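Chores are still slow going for machines

Triin Strazds has spent two years at Mindutura trying to get a robot arm to tidy a kitchen table. Asked whether machines can do household chores yet, she answers with a qualified no.

"They can do parts of chores," she says. "Picking up a known object from a known place is mostly a solved problem. Clearing a table after a meal is a long chain of those, and the errors add up."

Handles are her current subject. A bar handle gives a two-finger gripper a clear target, but the fingers have to straddle it at the right angle and depth. If the approach is wrong, one finger lands on top of the bar and the arm stops on a force limit.

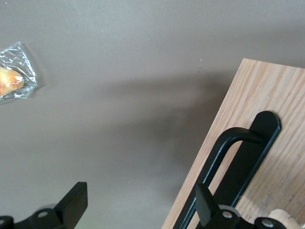
Food packaging is harder. Clear film reflects light in patches that shift with every change of viewpoint, and the software may take one packet for several small objects. "A person closes a hand on it and adjusts," Strazds says. "Our fingers close to a set width. We lose a lot of packets that way."

Her group logged 300 attempts on wrapped items in April and sorted the failures into 17 types. Slipping film was the most common.

Fiachra Dolan, who runs the packing floor at Paulauskas in Jondthorpe, is less patient. "I need 2000 picks a shift with no one standing beside it," he says. He has seen two demonstrations and bought neither system.

Strazds does not dispute his figure. Her arm still works with an operator in the room.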